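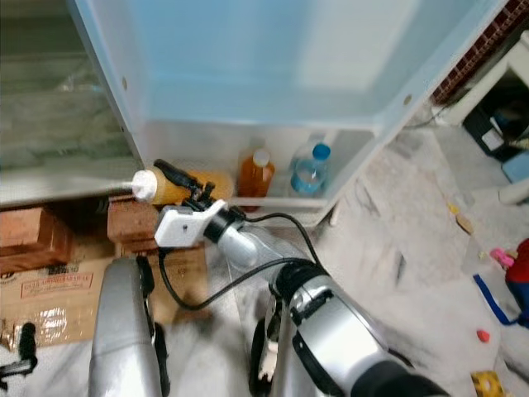

Speaker notes: Loading and Unloading a Small Refrigerator
Stotenwood facilities course, 2024-07-10
Reading time: 5 min

Slide 1. Scope

Total slot is 15 minutes. Keep questions for the end.

The talk covers compact refrigerators only: single door, short enough that a standing adult looks down on the top panel. Full-height units are in the April session and the handout for that one is still on the shared drive. Do not get drawn into them.

State the main point early. In a compact unit the door carries a large share of what people reach for, and it is the part that gets loaded with the least thought. Bottles go in the door bin in the order they come out of the shopping bag. Most spills logged at Zuvommont last year started in the door bin.

Slide 2. The door bin

Define terms for anyone new. Liner: the molded inner face of the door. Bin: the shelf at the bottom of the liner, with a raised front. Rail: any ridge molded into the liner. Some rails hold a removable bin and some hold nothing, so check before hanging anything on one.

Points to make:

— Put the tall, heavy bottles in first, at the hinge side. A bottle at the hinge side travels a shorter arc when the door swings and is less likely to tip.
— Caps closed before the bottle goes in. For squeeze bottles with a cone nozzle, check that the nozzle is seated as well as the cap threads.
— A squeeze bottle goes in upright. Lying on its side is acceptable in transit between counter and door, and nowhere else.
— Partly filled water bottles are lighter at the top than they look and can share the bin with sauces. Leave a finger's width between them.
— Do not double up a row. A bottle hidden behind another bottle gets forgotten, and the next person buys a second one.

Ask the room how many have found two open bottles of the same thing. Pause. Move on.

Slide 3. Approach and grip

Stand on the opening side, square to the gap between cabinet and door. Hold the bottle around the body. Holding it by the cap is the usual cause of a drop, and a dropped sauce bottle on stone tile is a long cleanup.

Bring the bottle in over the bin, then lower it. Sliding it in sideways pushes whatever is already standing there. If the bin is low, bend at the knees and keep the other hand free for the door.

Mention clearance. Bricks, flattened cartons and anything else stored on the floor near the unit should be out of the path of the door. A door that stops against a carton will stop short of its full swing, and the bin is then harder to reach from the front. Dunex asks for 24 inches of clear floor on the opening side. Use that figure if anyone wants one.

Slide 4. Door position

A compact door is light and its hinge has little friction. On an uneven floor it drifts. Three checks before loading:

1. Open the door wide, release it, and watch. If it moves, level the front feet first.

2. If leveling is not possible, keep one hand low on the inner edge of the door for the whole operation. Pressure goes outward, away from the cabinet. Do not pull down on the bin or lean on the top of the liner.

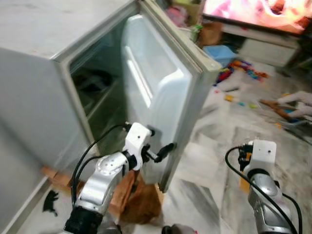

3. Look into the cabinet before starting. Small units often have poor interior light and the shelf at the back reads as a dark band. Use a flashlight if the contents cannot be identified from the front.

Slide 5. Timing

Long door openings are the other half of the problem. In the Akbari trial, unplanned loading (door open, bottles fetched one at a time) ran to 75 seconds. With the bottles staged on the counter beforehand the same load was much shorter. Give the one figure and leave the rest for the handout. The trial logged 730 openings, which is enough for a trend and not enough for a claim about energy use. Say so if asked.

Slide 6. Wiping down

Liner and bin are wiped when the door is unloaded, never around standing bottles. Work along the raised edges, then the rail, then the screw caps if the liner has them. Mild soap, soft cloth. The top panel collects smudges and specks and should be on the same schedule as the liner.

Dry the bin before reloading. Leave the handout on screen during questions.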